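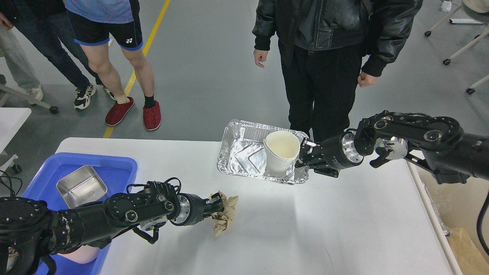 Zsolt Illés says just sweep the whole lot into a bag and stop fussing, the mugs can be fished out later. No, Zsolt! Have you ever fished a mug out later? Cold tea all up your sleeve and somebody's crust stuck to it.

Clearing the table, again
Posted by Krisztina Fekete in November
12 comments | 3 shares

So. Comments on the last post were mostly people telling me how they clear up after a shared lunch, and mostly they don't, they leave it till it's somebody else's job. Quick one from me then, I've got a train to Drernthorpe at half four and haven't packed.

What I do is 2 trays. Blue plastic one on the left for anything getting washed. Foil one for anything that isn't. That's the system. I'd love to say I read it somewhere but I got it from my aunt in Camville who did church teas for donkey's years and would smack your hand if you put a napkin in with the spoons.

Blue tray first. Mugs, the steel dish, forks if there are any. Get a mug in early and people see what the tray is for and start copying. Lay them on their sides if you're in a hurry, I always am, only tip the dregs out first. Please. I carried a tray up the stairs at the Robles do and left a trail of coffee on every step and then had to go back down and mop it, in my good shoes.

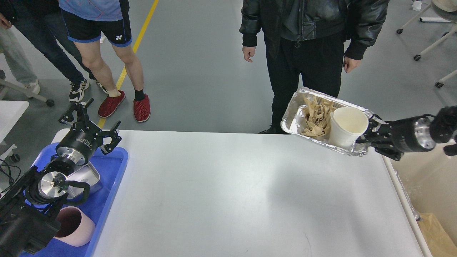
The foil tray is the bit I get asked about. Whatever the food came in, basically. Once the last samosa has gone it's just sitting there taking up table so use it! Brown paper, napkins, paper cups, in they go. Scrunch the paper up first or it springs back and flops over the side. Doesn't need to be neat.

Cups: I stand them upright. There is always a mouthful left in a paper cup, always, people cannot finish a drink, and if you chuck it in sideways you've got a puddle with napkins in. Stand it up against the side and it behaves. Then when you get to a sink pour it away, squash the cup, done. Pauses for one thing only, foil trays are flimsy, so carry with both hands once there's anything heavy in. I have had one fold in the middle on me. Gravy.

Somebody (sorry, lost the comment, the spam thing ate it) asked can you recycle the foil afterwards. Depends on your council I think? Ours will have it if it's clean. So I empty it into the bin at the end, quick rinse, fold it down. If it's got baked-on cheese I'm afraid I give up.

Where was I. The small steel dish. This one starts arguments in our house because it looks like packaging if you're not paying attention, and it nearly went in the rubbish at the summer thing. It's a proper dish, it gets washed, it goes in the BLUE tray. I've had mine ages and lost the lid to a picnic. 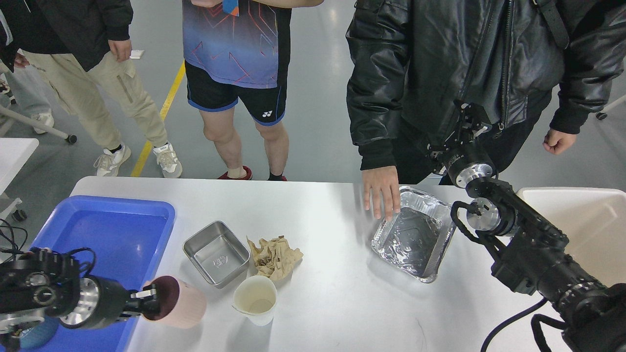
Other thing, don't start while people are still eating. I know, I know. But I've whipped a cup away from a person who was only resting it and you get a Look. I wait until they've stood up and are all chatting, then start at one end and work along. Paper goes first becuase it gets everywhere, then cups, then what's left is the washing-up and you can see how bad it is.

Wipe last. Kitchen roll, bit of spray, finished. I tried a Dikard cloth that a reader swore by and it was fine, it's a cloth. White tables show everything by the way, lovely to look at and a complete pain with beetroot.

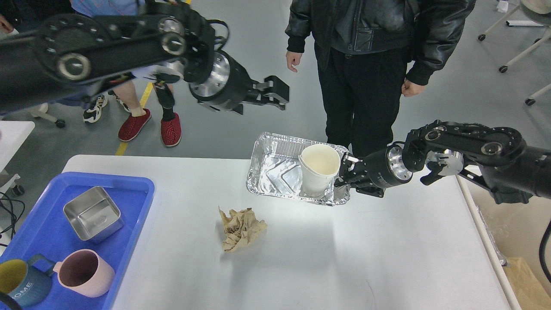 Last edited: November, 3.40 pm (fixed the foil bit)

Mugs with words on. Ours are a right mixture, all colours, none match, and I've stopped minding. A loud mug comes home again. Plain white ones wander off to other people's kitchens and you never see them any more. If you are buying for a shared cupboard get the daft ones from the charity shop.

Right, also meant to say about handles, if you turn them all the same way they sit closer and dont clonk together so much when you're walking. I forget to do this nearly every time.

Going to miss this train. More on lunchboxes when I'm back, and yes Zsolt I will do one about bin bags, calm down.

12 comments | 3 shares

Recent posts
The lid drawer, part 2
Samosas for too many people
What I keep under the sink
Camville jumble sale haul
Getting beetroot off things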